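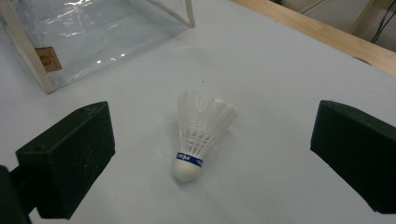
White feathers, a blue band and the word PEAK.

About Prernau

Prernau is a football website. We write match reports, previews and the occasional long piece about a left back, and we have been doing it since a wet September when Melquiades Quintero missed the last bus home from Zukarthorpe and wrote up the game in the station café. It had finished goalless. He managed 3000 words.

The reports are shorter now. Most of them deal with the clubs in the lower divisions of the county, the ones that get a single line in the weekend paper and sometimes the wrong scorer. We go to the ground, we stand in the weather, and the report is up before the pitch lights are off, provided the phone signal holds. At Daltedine it doesn't, so reports from there come out once somebody has walked up to the main road.

What we cover

Men's and women's league football, cup ties at every round, and pre-season friendlies if there is nothing better to do, which in July there isn't. Last season that came to 372 matches. We also run a Friday preview column called Cervantes, named after a pub quiz team and not, as several readers have written in to suggest, a Chilean midfielder. Its predictions are right about 70 per cent of the time if you are generous over what counts as a draw.

Other sports turn up on the site when one of us has been playing them. There is a badminton page. It is updated when the mood takes us.

Who we are

There are 4 regular writers and a changing group of people who send in reports from grounds we can't reach. Melquiades still edits everything. He has strong views on the word "brace" and will take out any sentence in which a team "looks to bounce back". New writers tend to find this hard for a month or so and then start doing it to other people's emails.

All of us have day jobs. If you ring on a weekday morning you'll get the answering machine, and it is a good one.

How we pay for it

Adverts from local businesses, mainly, plus a yearly supporters' draw with a prize nobody has yet complained about. Clubs don't pay us and can't ask to see a report before it goes up. One or two have tried — we printed the reports anyway and were still given a cup of tea at the next home game, though it was noticeably weaker.

Corrections

If we have given your goal to somebody else, write to the corrections desk with the match and the minute. Own goals stay as own goals, however kindly you put it.

Page last updated Sunday, March 9, 2025.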